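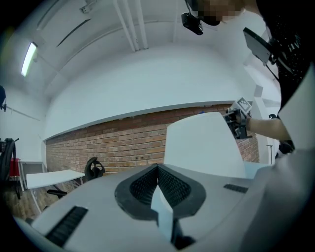

Figure 1. The brick room, looking toward the table wall.

Reading a Room: Notes for Session 2
Course: Existing Interiors, Lunance Building Studies
Instructor: Naomi Magesa

Last session covered plans. For this one you need to be able to stand in a room and record the parts that a plan leaves out: the ceiling, the services, and the finish of each wall. Bring a pencil, a tape and the survey sheet from the Hurkbridge packet.

Ceiling
Start at the top. People tend to start with the furniture and run out of time. In Figure 1 the ceiling is white and the light is a long fluorescent fixture. Record the type of fixture, the direction it runs, and whether it was on during your visit. Do not write down a lamp type unless you have read it off the lamp.

A curve in a photograph may come from the lens. Check a ceiling on site with a straightedge before you draw it curved or flat.

Exposed services
Two white pipes run next to each other in Figure 1. On the survey sheet these go under "surface-run, paired." The use column stays blank until you have traced them to both ends. Color is a poor guide, because pipes are often painted to match whatever is behind them.

Small boxes and brackets get their own line. There is a small white box high on the brick wall, at the right end. Write "box, white, high" and leave it there. Styliani Christodoulou's reading on the Ocampo survey has a good section on how guesses in the first notes turn into facts in the final report.

Soffit
A soffit is the underside of a building element. In these notes a soffit ledge means a lowered band where the wall meets the ceiling. Figure 1 has a white one above the brick. Measure three things:
depth from the ceiling down
projection from the wall
height of the underside above the floor
Do not assume there is a duct or beam inside. Mark it "enclosed, contents unknown."

Brick
The wall is red-orange brick. Note color first, then bond, then joints. Whether a brick wall is structural or a facing cannot be settled by looking at one side of it – check the drawings or find an opening where the thickness shows.

Furniture
Loose furniture goes on the sheet last, in light line. The white table in front of the brick is drawn as an outline only.

For next time
Survey one room you use often. One sheet, 30 minutes on site, ceiling first. Read the Clorelow handout, pages 2 to 13.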